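Near-view grasp learning (Clillum method)

Near-view grasp learning is a way to train a robot gripper from pictures taken very close to the object, when a single object covers most of the view.

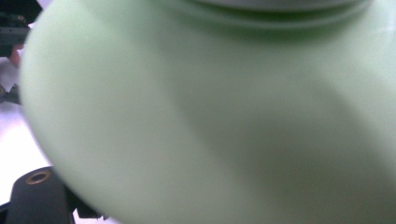
Erick Kimaro objected that a picture filled by one surface gives the network almost nothing to learn from, and that such pictures should be removed before training. His objection is often repeated, and a large part of the later work on the method tries to answer it.

Background

In hand-held collection, a person moves a gripper tool through a task, and a camera fixed on the tool records what the gripper would see. The recordings are later used to train a policy, that is, a program which chooses the next motion. As the tool comes near to a jar or a bottle, the focus becomes poor and the background almost disappears. Earlier projects usually cut out this part of the recording. The group at Clillum decided to keep it.

Method

The method divides each recording into two phases, the approach and the contact phase. In the approach, the network learns from the full view. In the contact phase it is given a short history of earlier pictures together with the present one, so that it can still use what was seen before the object became too large. Soft information, such as the curve of an outline or the bands of a raised rim, is kept. The pictures are not sharpened. The visible parts of the gripper are also not masked, and they give the network a fixed point to which the outline of the object can be compared.

Results

The first test was made at Gonthorpe with 14 household containers and 300 recorded grasps. The policy trained with the contact phase closed the gripper too early less often than the policy trained without it. The difference was clear for round containers and small for boxes. When the history was removed, the advantage was lost, and this partly supports the opinion of Kimaro.

A repetition at Perron used 60 recordings only and did not find a difference for boxes at all.

Limits

The method needs a steady speed of the hand. If the operator stops for a long time in front of the object, the history contains only near views and the policy can hesitate. Transparent containers were not included in either test.

See also

Cotthorpe gripper
Imitation learning
Visual servoing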